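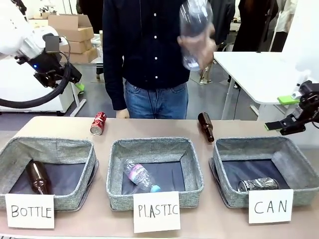 Slide 1 – Three bins and a marker

Hi everybody, I'm Laiba Rajput, and I get to talk to you for 15 minutes about trash. (Pause here, somebody usually groans.) I love this subject way more than a grown woman should, so wave at me if I run over.

Okay, the bins. Gray fabric, navy lining, the kind of thing you'd keep sweaters in. Each one gets a paper card with a single word in marker – BOTTLE, PLASTIC, CAN. Big capitals, black ink, done. People ask me all the time where to buy proper recycling signs, and I tell them to go find a sheet of paper!

Say the next bit slowly. Look at the first two words. BOTTLE has a brown glass bottle in it. PLASTIC has a water bottle in it. So now I hand you a clear plastic bottle, and where does it go? Ask for a show of hands. Last time, in April, the room split right down the middle and Édgar Rengifo argued with me through the whole coffee break (he was on team BOTTLE, and he had a point, it's a bottle).

My answer: sort by what it's made of and forget the shape. If I were writing the cards over again for my own kitchen I'd put GLASS on the first one. Then again, once there's a glass bottle lying in the bin, most folks just copy what they see. Put one sample item in every bin before anyone shows up. It does more than the card does.

Skip if short on time: the story about Feng-yi Liao's jam jars at Clutunico.

Slide 2 – Caps, labels and the bottle in your hand

Questions I get every single time, so I may as well get ahead of them.

Caps – on or off? Check with whoever picks up your recycling. Where I live they want them on, and a loose cap rolls under the fridge anyway. My cousin's town says off. Don't fight about it, just look it up.

Labels – I leave them. I used to peel every one and I had sticky thumbs for 3 years.

Squashing – yes for plastic if your pickup allows it, and please never try it with glass. (Wait for the laugh. If there's no laugh, move on fast.)

Rinsing – a quick swish is plenty. Åsmund Løken runs his through the dishwasher and I've given up on him.

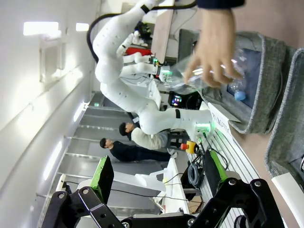

Slide 3 – Try it at home

Soft bins are great for this because they're light and you can carry one out by itself when it fills up. The one thing I'd watch is drips. Fabric soaks up old soda like you wouldn't believe, so empty the bottle all the way first, or drop a bag inside.

Start with a table if you can. Floor bins turn into everything bins by the weekend, at least in my house!

Handout is by the door, I printed 30. Yen-ting Hsueh has the sign-up sheet for the Zekside sorting day. Questions until they need the room back.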